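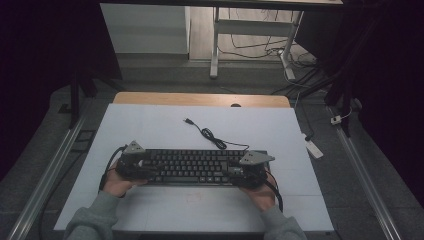

Mareike Nolte wrote in after my last column to say wired keyboards belong in a drawer, next to the fax paper. One dead battery a year is nothing, she says, and a clean desk is worth it.

Well, no. I've had 26 emails on this now and most take her side. Fine. Still wrong, all of you.

A plain black keyboard with a USB cable. Plug it in, type. No pairing, no little dongle to lose down the couch. Mine has been going since August and I beleive it'll outlast the desk. Yes the cord gets in a loop. So does the vacuum's, and I don't see anyone throwing those out over it.

What gets me is the "clean desk" part. A desk is for work. Pale wood, bare top, one plant, very pretty, and where does the coffee go? Give me a cable lying across it any day. Even a tangled one.

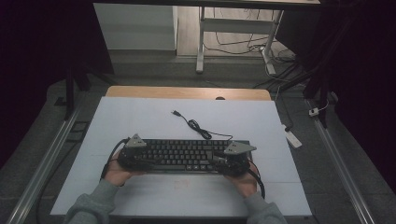

So what do you do with the extra cord? Loop it once, loose, push it behind the keyboard and leave it alone.

Not a tight wrap, that's how you kill teh thing at the plug end. Ute Kasten swears by bread ties. Too tight for me but go ahead.

More on mice next time, if I get to it.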